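Measuring small amounts of liquid feed – what do you all use?
Forum: Pots, Greenhouses and Growing On

veldtwort
Started this thread 2019-10-13
I grow tomatoes, chillies and a few citrus in pots, and I have got tired of guessing with the cap of the feed bottle. The label says 1 part to 400 for general use and 1 part to 1000 for seedlings and cuttings. My can holds four litres, so that is 10 ml for one and 4 ml for the other. The cap has a single line inside it and no number next to it.
In August I scorched a tray of young lettuce, and I am fairly sure I put in far too much. What do people use? I don't want to spend a lot.

Oľga Brabec
A 10 ml syringe from the chemist, without a needle. It costs next to nothing and it goes straight into the neck of the bottle. For 4 ml nothing else I have tried comes close. Rinse it straight after or the plunger sticks.

peatfree_remo
Agree with Oľga on the syringe for small doses. Where I disagree with most people is on whether it matters. I have fed by the glug for years and my tomatoes crop as well as anybody's on the site. Plants in open ground will put up with a lot. You scorched lettuce seedlings, and seedlings don't need feed at all until they have a few true leaves and the compost has run down.

veldtwort
They had been in the same modules for five weeks and had gone yellow, so I thought they were hungry. Fair point about open ground, but mine are all in pots.

Emília Machala
Pots are different, Remo. Whatever you put in stays there until you flush it out. I had a lemon drop most of its leaves after a winter of strong feeds. When I tipped it out there was a white crust all round the inside of the pot. It took a year to come right.
My advice is half strength, twice as often, and plain water every third time.

peatfree_remo
Half strength of what, though, if you haven't measured it?

Emília Machala
I do measure it. I use a kitchen jug marked for the feed and never brought back indoors.

tklongbed
The trouble with a kitchen jug is that it is wide. A few millimetres up the side of a wide jug is a lot of liquid, and most of them start at 50 or 100 ml anyway. They are no good for 10 ml. Something tall and thin is much easier to read.

V. Kuruc
I'll set out what I do, as I mix for the greenhouse and for two neighbours as well. I keep a 40 litre dustbin of mixed feed by the door and dip the cans in it. One batch at 1 to 400 takes 100 ml of concentrate, and that is a much easier amount to get right than 10.

1. Fill the bin three quarters full with rainwater and let it stand overnight under its lid.

2. Measure the concentrate. I use a plastic cylinder with the ml printed up the side. Stand it on something level, get your eye down to the line and read the bottom of the curve.

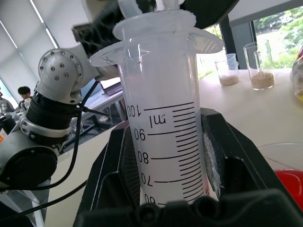
3. Pour it in, rinse the cylinder twice with water from the bin and tip the rinsings back in.

4. Top up to the 40 litre mark and stir with a cane for a minute.

5. Write the date on the lid. I use the batch within a week and put anything left on the compost heap.

Oľga Brabec
I wouldn't leave it a week in warm weather. Seaweed feed goes off and stinks. Two days at most.

V. Kuruc
Mine is a mineral feed and I haven't had any smell from it. With seaweed I would agree with you.

tklongbed
Is plastic good enough? I was always told glass is more accurate.

V. Kuruc
It is good enough for tomatoes. A couple of ml either way in 40 litres makes no difference. Glass on a concrete floor doesn't last long.

peatfree_remo
So a couple of ml makes no difference. That is more or less what I said at the start.

Emília Machala
In 40 litres, Remo. In a four litre can a couple of ml is half a dose for a seedling.

veldtwort
Thanks all. I'll get a syringe for the seedlings and the small can, and look for a cylinder before spring. I haven't the room for a dustbin. Does anyone bother feeding citrus over winter if it is kept in an unheated porch?

Emília Machala
Not in an unheated porch. Keep it barely moist and start again when you see new growth.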